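Pandon House, first floor offices
Workplace inspection checklist with comments
Inspection date: July 2, 2018
Previous inspection: October

Ratings: S = satisfactory, A = action needed, N/A = not applicable

1. Fire exits and routes – S
Both exits open fully from inside. The stair door closer was adjusted by Tekin after the last inspection and now pulls the door onto its latch.

2. Extinguishers – A
Pins and seals in place. The service label on the unit by the kitchen cannot be read. Benitz to replace the label at the next visit.

3. Electrical – A
Portable appliance labels checked on all desks. Two extension leads in the post room are plugged one into the other. Remove one and fit a wall socket.

4. Seating
Chairs must have a five-point base, working height adjustment and castors suited to the floor. Hard floors need braked castors; the soft type is preferred where the surface marks easily.

Black office chair on wheeled star base, in use, pale floor. 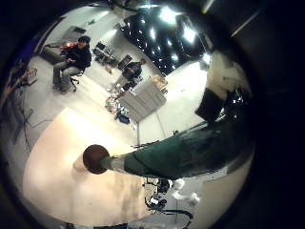 5. Lighting – S
Minimum at desk height is 300 lux. All readings were above this except at the copier, where no desk work is done.

6. Storage and shelving – A
Pruveo racking in the archive is fixed to the wall at the top only. Load notice missing. Do not add boxes until the notice is back up.

7. Water – S
Kitchen tap flushed and temperature logged. Log sheets are complete.

8. First aid – S
Box contents in date. Eyewash restocked.

Actions under items 2, 3 and 6 to be closed within 14 days – send proof of completion to the building office.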